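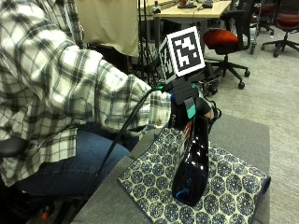
工单标题：更名门店的日结数据仍记入 Aketti 账套，关店门店库存无法清零
状态：已解决，待观察
优先级：高（原为中，周三上午调高）
系统：Kustent 门店主数据、Kustent 日结接口、Lurkine 价签
提交人：Hema Thevar（零售财务）
处理人：Embla Bakke（应用支持二线）
抄送：Padmavathi Annamalai（门店运营）、Balakrishnan Annamalai（财务系统）、Vimala Subramaniam（库存管理）

问题描述（Hema Thevar）

三月的门店调整名单里，19家 Aketti 门店关闭，另有13家换成 Akgül 的招牌继续营业。换牌的13家从周一开门起就应该记入 Akgül 账套。

今天早上对账时发现，这13家门店周一的销售全部还在 Aketti 账套里，共937笔交易。Akgül 账套里这些门店有门店号，有名称，没有一笔销售。门店自己打印的日结单抬头已经是 Akgül，金额也对，所以店长那边没有察觉。

另外，关闭的门店里有几家在 Kustent 里已经标为“停业”，库存页上还挂着数量，盘点差异单提交后提示“门店状态不允许过账”。这件事 Vimala 会在下面补充，我先放在同一张工单里，因为用的是同一份名单。

影响：周报按品牌拆分，周四中午要发给管理层。现在 Aketti 的销售偏高，Akgül 偏低，两边合计是对的。

希望处理的事项：
一、把周一的937笔交易调到 Akgül 账套。
二、确认从哪一天起新的日结会走对账套。
三、关店门店的库存可以过账。

周二 10:20 Embla Bakke

已接单。请 Hema 提供一家门店的日结单编号，以及财务使用的换牌名单文件。Kustent 里目前能看到的名单有两个版本，文件名相同，上传人不同。

周二 10:41 Hema Thevar

日结单编号和名单已上传附件。我用的是 Padmavathi 上周发出的那一版，里面有“生效日”一列。

周二 11:15 Embla Bakke

对比了两版名单。13家门店的门店号完全一致，区别是较早的一版没有“生效日”，只有“计划换牌周”。导入 Kustent 时用的是较早的一版。

在 Kustent 主数据里查看了附件中的那家门店：
品牌：Akgül
显示名称：已更新
价格组：已更新
法人账套：Aketti
账套生效日：空

品牌字段和账套字段是分开的。品牌控制小票抬头和日结单抬头，账套控制日结接口把数据送到哪里。导入时品牌改过来了，账套没有改。又抽查了三家，情况相同。

周二 11:32 Balakrishnan Annamalai

账套字段没有改是系统的保护机制。法人账套变更必须带生效日，生效日为空时导入程序会跳过这一列，其余列照常写入。导入日志里应该有一行提示，级别是“信息”，不是“错误”，所以当天的导入结果显示为成功。

请先不要手工逐店修改。手工改账套会触发当天日结重跑，如果门店还在营业，收银端会锁住几分钟。

周二 11:50 Embla Bakke

导入日志已找到，13行“字段已跳过：法人账套，缺少生效日”。与 Balakrishnan 说的一致。

计划：
1. 今晚门店全部关门后，用带生效日的名单重新导入，只导入账套和生效日两列。
2. 导入完成后先看一家门店的日结走向，没有问题再放行其余门店。
3. 周一和周二的销售由财务系统做账套转移，不重跑日结。

第3项请 Balakrishnan 确认。

周二 12:05 Balakrishnan Annamalai

第3项可以。账套转移需要 Hema 在申请单上签字，我这边执行。转移时保留原交易编号，原日期，原收银机号。退货能不能找到原小票取决于交易编号，所以不能用汇总凭证代替。

周二 13:30 Padmavathi Annamalai

补充两点运营方面的情况。

第一，13家里有一家的装修推迟了，门头还是 Aketti，但是店内价签和收银都已经切到 Akgül。财务上按 Akgül 处理，合同从周一起已经变更，门头不影响记账。请不要把这家从名单里拿掉。

第二，上周有店长问能不能继续收 Aketti 的礼品卡。答复是可以收，不再售卖。如果账套改过去以后礼品卡核销出现问题，请马上告诉我，门店那边需要有统一的说法。

周二 13:48 Embla Bakke

收到。礼品卡核销加入今晚的检查项。

请问关闭门店的礼品卡余额由谁处理？这张工单里没有提到，我需要知道要不要另开一张。

周二 14:02 Hema Thevar

不用另开。礼品卡余额不挂在门店上，挂在发卡公司上，关店没有影响。

周二 14:25 Vimala Subramaniam

库存部分的情况如下。

19家关闭门店中，大部分已经完成最后一次盘点和调拨，库存为零，没有问题。出问题的是先改状态，后交盘点差异单的门店。门店状态一变成“停业”，Kustent 就不再接受任何库存过账，差异单停在“待过账”，撤不回来，也改不了。

这些差异单里的数量主要是陈列道具，破损品和最后几天没有扫进调拨单的零散商品。金额不大，但是只要差异单没有过账，门店就不能归档，不能归档就还会出现在每晚的补货计算里。昨晚补货系统给一家已经关门的店生成了一张建议订单，仓库的同事看到门店号后手工取消了。

请在处理好之前，先把关闭的门店从补货计算里排除。

周二 14:40 Embla Bakke

补货排除已经完成。19家关闭门店全部加入排除清单，今晚的计算不会再包含它们。排除清单没有自动失效日期，门店归档后需要手工清理，我会记在收尾事项里。

差异单的问题需要看一下状态流转。Kustent 里除了“营业”和“停业”，还有一个“清退中”，按文档的说明，这个状态下不能销售，可以做库存过账。请问关店流程为什么没有经过“清退中”？

周二 14:55 Vimala Subramaniam

旧的关店清单里没有这一步。清单是以前一次只关一家店的时候写的，那时由库存组的人改状态，改之前会先看差异单。这次是批量改的，改状态的人不看库存页。

周二 15:10 Embla Bakke

明白。已在测试环境试过：把一家门店从“停业”改回“清退中”，待过账的差异单可以继续提交，过账后库存归零，再改回“停业”正常。没有触发日结，也没有触发价签更新。

在正式环境处理之前，请 Vimala 给出需要改状态的门店清单，只列有待过账差异单的门店。

周二 16:20 Vimala Subramaniam

清单已上传附件。

周二 22:30 Embla Bakke

13家换牌门店已全部关门并完成日结。开始导入账套和生效日。

周二 22:38 Embla Bakke

导入失败，13行全部被拒绝。错误信息：“生效日早于最近一次已完成日结”。名单里的生效日是周一，而周一和周二的日结都已经完成。

Kustent 不允许把账套生效日设在已经日结的日期之前。生效日需要改为周三。

周二 22:46 Balakrishnan Annamalai

可以改为周三。合同生效日仍然是周一，这个日期保存在合同模块里，与主数据的生效日无关。差出来的两天由账套转移补上，审计需要的说明我写在转移申请单里。

周二 22:58 Embla Bakke

生效日改为周三后重新导入，13行全部成功，没有跳过的字段。

先检查了装修推迟的那家门店：
品牌：Akgül
法人账套：Akgül
账套生效日：周三
日结接口目标：Akgül

其余门店同样正常。今晚没有重跑任何日结。

周三 08:50 Embla Bakke

早班检查。门店陆续开门，收银正常。礼品卡核销用一张 Aketti 测试卡在一家换牌门店试过，扣款成功，小票抬头为 Akgül，核销记录里发卡公司为 Aketti，收款账套为 Akgül。请 Hema 确认这个结果是否符合预期。

周三 09:05 Hema Thevar

符合预期。两个公司之间月底结算。

周三 09:20 Padmavathi Annamalai

有两家换牌门店报告，今天早上 Lurkine 电子价签显示的是上周的价格，收银扫出来的是新价格。顾客看到的价格比结账价格低。门店暂时按价签上的低价收，手工改价。

请调高优先级。

周三 09:24 Embla Bakke

优先级已调为高。正在查看 Lurkine 同步记录。

周三 09:52 Embla Bakke

原因已找到。Lurkine 按“账套加价格组”的组合取价。昨晚账套改为 Akgül 之后，组合变成了新的，Lurkine 里没有对应的价签模板，于是退回到本地缓存，也就是上周最后一次完整推送的内容。

昨晚的检查项里没有价签，是我漏掉的。测试环境没有连接 Lurkine，所以在测试环境里也看不到这个现象。

13家门店中只有这两家受影响，其余门店本周一做过完整推送，缓存里就是新价格。不过其余门店下一次调价时会遇到同样的问题，所以模板要给全部13家补上。

周三 10:15 Embla Bakke

已在 Lurkine 中为新组合建立模板，并对受影响的两家门店做了完整推送。其中一家推送完成率100%，另一家有几枚价签没有应答，请门店检查电池后在本地重新配对。

周三 10:40 Padmavathi Annamalai

两家门店都已确认价签正确，手工改价已停止。没有应答的价签换了电池以后正常。早上的手工改价记录门店会单独交给 Hema。

周三 11:30 Embla Bakke

开始处理库存。按 Vimala 的清单把门店改为“清退中”。

周三 11:44 Vimala Subramaniam

差异单开始过账。有一张仍然报错，提示“商品已停用”。是一个季节性商品，商品部昨天在主数据里停用了。已请他们临时启用。

周三 13:10 Vimala Subramaniam

商品已临时启用，最后一张差异单过账完成。清单里的门店库存全部为零。可以改回“停业”。

周三 13:18 Embla Bakke

已改回“停业”。商品的停用请商品部自行恢复，不在本工单范围内。

周三 14:35 Balakrishnan Annamalai

账套转移申请单已收到签字，开始执行周一的部分。937笔交易，逐笔转移，保留原编号。

周三 15:20 Balakrishnan Annamalai

周一的部分完成。转出937笔，转入937笔，金额一致，税额一致。

开始执行周二的部分。

周三 16:05 Balakrishnan Annamalai

周二的部分完成，笔数和金额两边一致。有一笔退货的原小票在换牌之前，按规则留在 Aketti 账套，已在申请单上注明。

周三 16:30 Hema Thevar

按品牌拆分的周报已重新运行，两个品牌的数据与门店日结单相符。周四中午的报告可以按时发出。

早上的手工改价记录也收到了，差额记入 Akgül 的促销费用。

周四 08:40 Embla Bakke

周三的日结在夜间完成，13家门店全部进入 Akgül 账套，Aketti 账套里没有这些门店的新交易。补货计算没有为关闭的门店生成建议订单。

原因汇总
换牌名单用了没有生效日的旧版本，导入程序跳过了法人账套字段，而且只记为“信息”。
Lurkine 没有新账套与价格组组合的模板，退回到了缓存价格。
关店时门店状态直接改为“停业”，没有经过“清退中”，待过账的差异单被锁住。

收尾事项
导入程序：字段被跳过时改为“警告”，并在结果页显示行数。负责人 Balakrishnan Annamalai，已提交变更申请。
名单：旧版本已从共享目录移到存档，以后只由门店运营上传。负责人 Padmavathi Annamalai，已完成。
关店清单：加入“清退中”一步，改为“停业”之前由库存组确认没有待过账单据。负责人 Vimala Subramaniam，草稿已发出，等运营回复。
换牌检查表：加入 Lurkine 模板和价签抽查。负责人 Embla Bakke，已完成。
补货排除清单：门店归档后清理。负责人 Embla Bakke，未完成。

周四 09:15 Hema Thevar

财务方面没有其他问题，同意改为已解决。月底关账前请不要关闭工单，礼品卡的公司间结算是第一次跑，如果有差异我会直接写在这里。

周四 09:20 Embla Bakke

同意。状态改为“已解决，待观察”，月底关账后再关闭。

周四 11:05 Padmavathi Annamalai

装修推迟的那家门店，门头施工日期还没有定。定下来以后我只更新名单备注，系统里不需要再改任何字段，对吗？

周四 11:12 Embla Bakke

对，系统里不需要再改。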